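Wultoleck Kitchen School
About Us

By Florence McKinnon
November

Most cooking schools will tell you on a page like this one that food is love. We have our doubts. Food is mostly shopping, chopping and washing up, and the people who come to us are usually tired of being told otherwise.

Wultoleck teaches adults to cook plain dinners and to keep a kitchen in working order. We started with three burners and a borrowed sink behind the Guerreiro bakery. We now have our own rooms on Eneck Street. The sink is bigger. The parking is still bad, and the sign for the side door still points the wrong way.

What we don't believe

We don't believe you need a set of anything. Josué Lacerda, who runs the evening classes, cooked in restaurants for years and gets by with three knives. He will try to talk you out of a fourth. Vendors have asked us to put our name on pans, and we have said no, partly on principle and partly because the pans were poor.

We don't believe in "non-toxic" as a word on a spray bottle. Ask what it means and you get a leaflet. Our cleaning class uses dish soap, baking soda, vinegar for scale, and steel pads for the jobs that call for them. Surachet Saengthong wrote the course after reading a stack of product claims and finding very little behind them. He also spends a good part of an evening on why mixing baking soda and vinegar in one bowl makes a nice fizz and not much else.

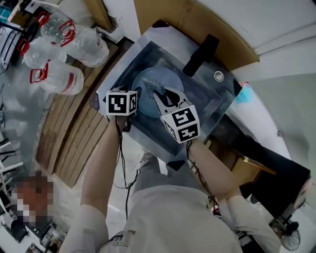 Page last changed: November, by F. McKinnon

Metal scouring pads get their own part of the class. They're fine on bare stainless steel if you can live with fine scratches. They will ruin a nonstick coating, and we don't care what the package says about being gentle. On cast iron, opinions differ even among our teachers, and you'll hear both sides whether you want to or not.

Who teaches here

Josué Lacerda has weeknight dinners and knife skills. Surachet Saengthong has cleaning and care, plus the rice class, which fills first. Junaid Rajput teaches bread. He doesn't think your starter needs a name. Wajid Jatoi does budgets and shopping, and his opinion of bulk buying is lower than you might expect from a man with two freezers. I handle bookings and complaints.

What it costs

A single class is $90. The full course is $325, with ingredients included. We don't run "early bird" prices, having noticed that at most places the early price is the real one and the other is there to scare you. If you cancel a day ahead you get your money back. After that you don't, but you can send a friend.

What you'll get

You won't be a chef. You will probably burn fewer onions. We used to hand out certificates and stopped when a student asked what it certified and none of us had a good answer. There is a printed sheet of recipes, the Fatala lentils among them, and you can write on it.

We're sometimes asked for reviews. We have some, and they're kind, but people who hated a class rarely write in, so we'd treat them with care. A better test is to come by at 6 p.m. when a class is starting and ask whoever is hanging up a coat.

Get our class list by email. We send it when there's a new list and you can unsubscribe at any time.

© Wultoleck Kitchen School | Contact: Florence McKinnon, front office, Eneck Street | Back to top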